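Notebook, chores bench, Etgate building
16/01/2023
Washbasin, wiping. Written by Azra Georgiev, comments from Greer Guthrie marked GG.

Continued from the entry on towels. I repeat the question for myself, so that I do not lose it: can the arm do a chore from start to end in such a way that a person does not need to do it again afterwards? Greer says this is the only measure that interests a person who pays for cleaning. I agree with him more than I did in July.

Setup as before. Controller is the Fletel, planner is Lucero with the new contact settings, start pose is the one saved under "basin_low". I did not change the light. I have reset the force limit to the old value, after the test with the higher value made me nervous for the faucet.

Task for this period: pick up the gray cloth, wipe the inner slope of the basin, wipe the rim, wipe the back ledge near the faucet, put down the cloth on the side. We score each of these parts separately and then the whole chore as yes or no.

Results for the whole series until now: 212 attempts. Whole chore finished without help: 70. I write this number large in my mind. It is better than I expected and still it is a number with which you would dismiss any cleaner. The planner reports success much more often than this, but it reports that the path was completed, and a completed path can be done with a cloth which lies on the floor.

Notes per part.

Picking up. When the cloth is folded into a small thick pile, the fingers close well and there is enough fabric between the pads. When the cloth is flat it is bad. The pads press it against the ceramic, slide together and take nothing, or they take one thin corner. A person makes a small pinch with a twist and does not think about it. I have tried to imitate the twist with wrist rotation and it helps a little on a dry surface. On a wet surface the cloth sticks and the wrist turns above it without any effect. For the moment we start each attempt with the cloth folded by hand, and I want it to be clear in the report that a human did this. GG: "Then who is doing the chore?" Fair.

Inner slope. This is the best part. The curve is smooth, the force control follows it, and the cloth is thick enough to forgive an error of some millimeters. The lower region is covered less well. The approach angle becomes steep there and the housing wants to touch the rim before the cloth touches the bowl. I have moved the approach point toward the wall and this gave us a bit more depth. Still there is a zone which it never reaches from this side. It would need a second approach from the right, and the second approach adds time.

Rim. The cloth folds itself over the edge and stays hanging there when the arm moves on. In the log it looks like a short increase of lateral force and then a quiet line, and the quiet line means that we wipe with rubber only. I added a check: if the lateral force is under the threshold for longer than one second, stop and look. It stopped 13 times in the last set, and in every one of these the cloth was really lost or almost lost. So I trust this check and would like to keep it in all wiping tasks.

Back ledge and faucet. The difficult part, as everybody told me. The space between faucet and wall is narrow for fingers of this size. The surface of the faucet is also a mirror, so the depth data there is full of holes and sometimes shows a surface behind the wall. Lucero treats the holes as free space by default!! I have changed this to "occupied" and now it is safe, but it also refuses half of the ledge. A person pushes one finger with the cloth around the base of the faucet. We have no finger like this. I have an idea of a small tool with a bent end that the gripper could hold, but then the question comes again of who hands over the tool.

Putting down. No problem, except that it drops the cloth where it wants. I stopped scoring the neatness.

About dirt. I must be careful here with my own enthusiasm. Until now we score coverage, it means which area was touched by the cloth with enough force. This is not the same as clean. Dried spots need several passes in the same place with more pressure, and you need to know where they are. The arm wipes a clean area and a dirty area with the same patience. Greer proposes that the scoring be done by a person who comes in later and does not know which basin was wiped by arm and which by hand. I find this a good proposal and a frightening one.

Comparison with the shop floor. Greer brought the old numbers from the Dronero cell, where the arm wipes oil from metal plates before packing. That cell did 3,000 plates between two stops. But the plate is always the same, it lies always in the same place, and the cloth is a pad fixed by a clamp which can not fall or fold. It is the same motion as ours, and in my opinion it is almost a different job. I noted for myself what was removed in the cell to make it easy: grasping, searching, reflections, other objects near the work. In a bathroom we have all of them back, and in addition the toothbrush cups.

So my answer for now, if a visitor asks: wiping as a motion, yes. Wiping as a chore, not yet. With a fixed pad in place of the loose cloth I would believe in a simple daily wipe of the bowl quite soon. The ledge, the drain and the base of the faucet I would leave to a person for a long time.

GG, written under my text: "Do not go to the fixed pad too early. People will give it the rag they have." I leave this here for discussion. My view is that we can ask people for a special pad in the same way that a vacuum cleaner asks for its own bag. But the loose cloth teaches us more, so it stays until the end of the series.

To do:
- second approach from the right, test first without contact
- move the lateral force check into the shared library
- ask for matte spray for the faucet, only for one calibration run, and remove it after
- start ten attempts with the cloth flat, report them separately
- find a person for the blind scoring, not from our group
- write down the time per attempt also when it fails, I forgot this in the first sets

One more remark on the grasp, before I close. The position of the cloth between the pads decides almost everything that comes later. If the thick part sits in the middle, the slope and the rim go well. If it sits to one side, I can already stop the attempt and save the time. 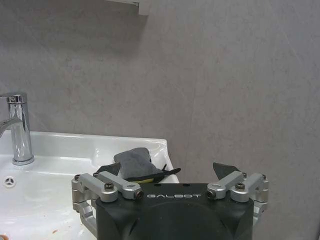 I will add the grasp offset as a column in the log, beginning with the next set, and Greer will check if it predicts the failures on the rim.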